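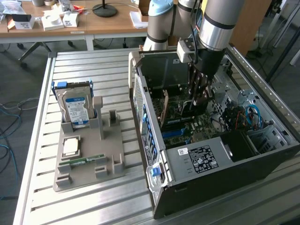 Gorden Community Centre is looking for a part-time bookings assistant to cover the front desk and the hall diary. The post is for 2 evenings a week and one daytime shift, with extra hours in January when the clubs renew. Most of the work is answering the phone, taking payments and setting out chairs. You will also help people who come in to ask about our courses, from pottery to the PC repair class, where learners take the side panel off a desktop tower and find their way around the motherboard and memory slots. You do not need to know any of this yourself.

We hire out three rooms, the largest of which seats up to 150. Experience of reception work is useful. You must be able to lock up alone and be civil to people who have lost their booking form.

Pay is monthly. Travel from Brulley or Meredith can be claimed on the 49 bus only.

Apply in writing to the office, quoting reference 1472. Closing date: 2019-03-18.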